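keltholm-recipes

Hi, and welcome to my pile of soup recipes! I've been typing up the handwritten cards from the Keltholm supper club since October, and there are 309 of them now, all in plain text, one recipe per file. Most came from Raghda Karam and Ishbel Baxter, who let me borrow their shoeboxes (thank you both!!).

What's in the folder

recipes/ has the soups, named by main ingredient
breads/ has 27 extras that go with them
notes/ is stuff people scribbled in the margins, spelling left alone

Every file starts with the title, then servings, then ingredients, then the steps. Amounts are in cups and spoons the way the cards had them. If a card said "a good bit of dill," so does the file, and I'm not going to guess for you.

Known problems

Leek and potato is in there twice, because Ishbel and Domenica Kaufmann can't agree on the cream. The lentil one says 30 minutes and mine took way longer (old lentils, maybe?). Two cards have soup on them exactly where the salt amount should be, so those lines just say [stain].

Using it

Cook from it, print it, fix my typos. If you put it in a cookbook, please name the club. Version 2 will have an index, once Hòa Lục and I settle on how to sort the dumplings.

Pictures

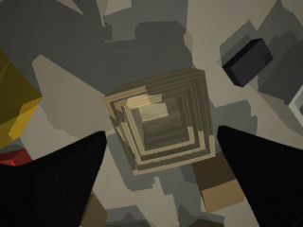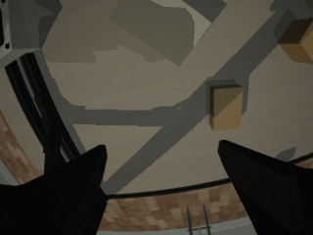
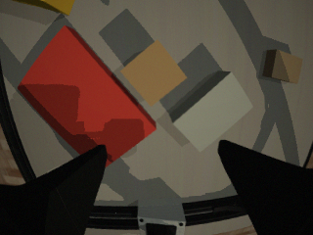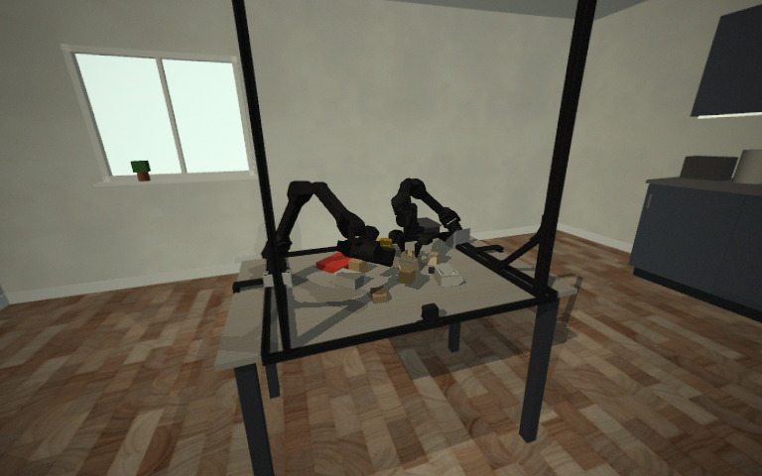

Fig. 1–4. Computer renders; the last one has the whole table in its room.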